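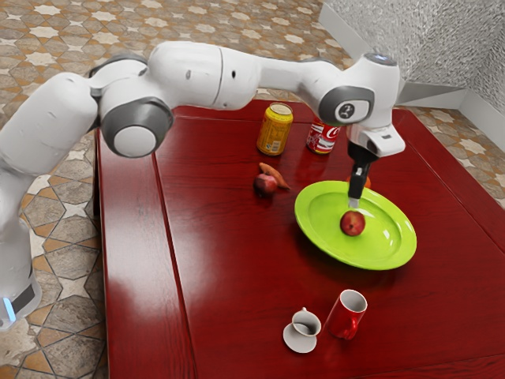 Brekside Office of Instructional Equipment

Piltico is a simulated tabletop workcell sold by Tutell for use in introductory robotics courses. The package provides one robot arm with a gripper, a furnished room, and a set of household objects, along with an editor in which the instructor arranges the table and writes the task. Brekside licensed it for one term, ending in December, to determine whether it could replace part of the bench time in the first-year automation sequence. This review covers installation, classroom use, and cost.

The license was purchased at the regular education price of $520 for the term. Tutell did not supply a discount and did not see this review before it was published.

Installation and setup

Installation was carried out on eight workstations in the Guérin Building. Seven completed without difficulty. The last required an updated graphics driver, and the error message gave no indication of this. Tutell support identified the cause the same afternoon.

The manual runs to 234 pages and is written for a reader who has already used a real arm. Staff with that background found it complete. Students did not, and the department prepared its own handout covering the camera controls, the jog panel, and the reset command. Any institution considering Piltico should expect to do the same.

Objects and rendering

The kitchen table room was used for most exercises. Its contents are well chosen for teaching. Fruit and a sweet potato offer rounded shapes of different sizes, the beverage cans stand upright and leave less room for a careless approach, and the cups have handles that must be considered when planning a grasp. A lime-green plate serves as the usual target, and its wide rim gives students a practical reason to think about the height of the gripper before moving sideways.

The surfaces are rendered with more care than the price would suggest. The dark red tabletop is highly polished and throws strong white highlights, which proved useful in the vision unit. A color threshold that worked on a plain background often failed on the glossy wood, and students were required to explain why. The patterned floor tile caused similar trouble when it came into view. Instructors who want an easier first exercise can turn reflections off in the room settings, although the option is two menus deep and is not listed in the index.

Soft contact is the weaker side of the product. Objects behave as rigid bodies, and a piece of fruit held too firmly shows no damage of any kind. The grip force readout is present – it is simply not tied to any consequence. The department would not use Piltico to teach force control.

Classroom use

Thirty students used the software in pairs and in rotation. The standard exercise asked each pair to bring the gripper over a piece of fruit, close on it, place it on the plate, and withdraw the arm clear of the table. Piltico saves a still at any point the student selects, and lab reports were required to include one with the gripper over the plate and one with the arm withdrawn.

The reset command returns every object to its starting position and was the feature most often praised in course evaluations. On the physical bench, restoring the table between attempts takes up a good share of the session. Students also made bolder attempts than they do with equipment they are afraid of damaging. Instructors noted that some carried this boldness back to the real arm, and a short safety review has been added to the week in which the class changes over.

Several faults were recorded during the term:

- Saved stills are stored by session number only, and cannot be named from within the program.
- The side camera returns to its default angle each time a room is reloaded.
- The jog panel covers the lower part of the view on smaller monitors, and it cannot be moved.
- Grading exports list the final position of each object but omit the path taken by the arm.

The last item is the most serious for an instructional setting. A pair that drags an object across the table receives the same export as a pair that lifts it properly, and staff had to review recordings by hand.

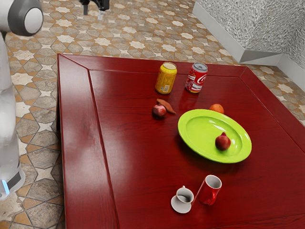 Cost and recommendation

The term license is reasonable for a department that already owns at least one physical arm and wishes to extend practice time. It is harder to justify as the only equipment in a course, given the limits on contact noted earlier. Institutions should also budget staff hours for the handout and for reviewing recordings.

Brekside will renew for one further term, with use limited to the motion planning and vision units. Force control and tool changing will remain on the bench. The office has asked Tutell to add arm paths to the grading export and will update this page if the change is made.

Rating: Recommended with reservations

Search reviews
Enter keyword or product
Go

Related reviews
Bench Power Supplies for Shared Labs
Conveyor Training Kits: Second Look
Adjustable Lab Stools
Document Cameras for Large Classrooms
Entry-Level Soldering Stations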